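Checkliste Wäscheplatz und Boden vor der Maschine, mit Anmerkungen

Diese Website verwendet Cookies. Mit der weiteren Nutzung stimmen Sie dem zu. Einstellungen | Akzeptieren 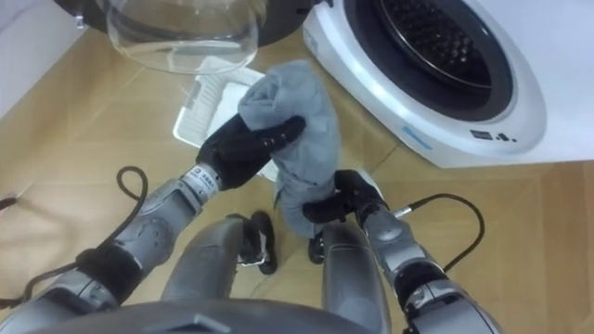 Ich halte wenig von Checklisten. Die Vorlage der Hausverwaltung Troselau hatte 18 Punkte, und bei mindestens der Hälfte frage ich mich, wer so etwas jemals ernsthaft angekreuzt hat. Übrig geblieben ist das Folgende. Gilt für Frontlader in der Wohnung, auf Holz- oder Holzimitatboden.

[ ] Boden vor der Tür trocken
Mit der Hand prüfen, barfuß geht auch. Der Blick reicht auf hellem Holz nicht, einen dünnen Film sieht man schräg von oben schlicht nicht. In der Vorlage stand "Sichtkontrolle". Na ja.

[ ] Türmanschette ausgewischt
Die graue Gummifalte unten aufklappen. Fusseln, Haargummis, Restwasser. Dass ein monatlicher Essigwaschgang das ersetzt, glaube ich erst, wenn es mir jemand vorführt. Essig und Gummi würde ich ohnehin nicht zusammenbringen.

[ ] Trommel leer
Einmal ringsum fassen, auch oben. Ein Waschlappen klebt gern am gelochten Blech und kommt dann mit der nächsten Ladung rosa heraus.

[ ] Tür nach dem Waschen offen
Wo Kleinkinder oder Katzen im Haushalt sind: Tür zu, dafür Manschette abtrocknen. Die Vorlage verlangte beides, offen und geschlossen, auf derselben Seite.

[ ] Handtücher ausgeschüttelt und einzeln abgelegt
Ein verdrehtes Frotteetuch trocknet in der Mitte zuletzt. Wer es so zusammengeknüllt in die Schale legt, kann es am nächsten Tag gleich wieder waschen.

[ ] Schalen und Körbe aus dem Laufweg
Flache weiße Plastikschalen sind praktisch und genau in Schienbeinhöhe gar nicht zu sehen. Nach dem Ausräumen wegstellen.

[ ] Kein Glas auf dem Boden
Glasschüsseln gehören auf ein Brett oder in den Schrank. "Steht da nur kurz" lasse ich nicht gelten.

[ ] Elektrogeräte mit Abstand zum nassen Zeug
Stecker und Kabel trocken, keine Mehrfachsteckdose unter der Maschine.

[ ] Zulaufschlauch
Hahn zu, wenn niemand da ist. Den Wasserstopp "Hadatska" haben wir vor 4 Jahren einbauen lassen. Ob er im Ernstfall schließt, weiß ich nicht, ausgelöst hat er noch nie. Kontrolliert wird der Schlauch trotzdem.

[ ] Maschine steht waagerecht
Beim Schleudern daneben stehen bleiben. Antivibrationsmatten haben bei mir außer Staub nichts bewirkt.

Gestrichen: Punkt 11 (Raumduft), Punkt 14 (Unterschrift aller Bewohner) und der Hinweis auf Formblatt 2321, das mir bislang niemand zeigen konnte.

Kommentare

Charoen Wongsuwan
Beim Essig bin ich anderer Meinung, mache ich seit Jahren, Gummi ist noch weich. Ansonsten übernommen.

Salvador Bettencourt
Wasserstopp kann man testen lassen. Mein Installateur wollte dafür samt Anfahrt 241 Euro. Habe dankend abgelehnt und drehe den Hahn zu.

waschkeller_ost
Was ist mit dem Flusensieb??

Antwort des Autors
Stimmt, fehlt. Kommt hinter die Manschette. Vorher flache Schale unterstellen und Lappen bereitlegen.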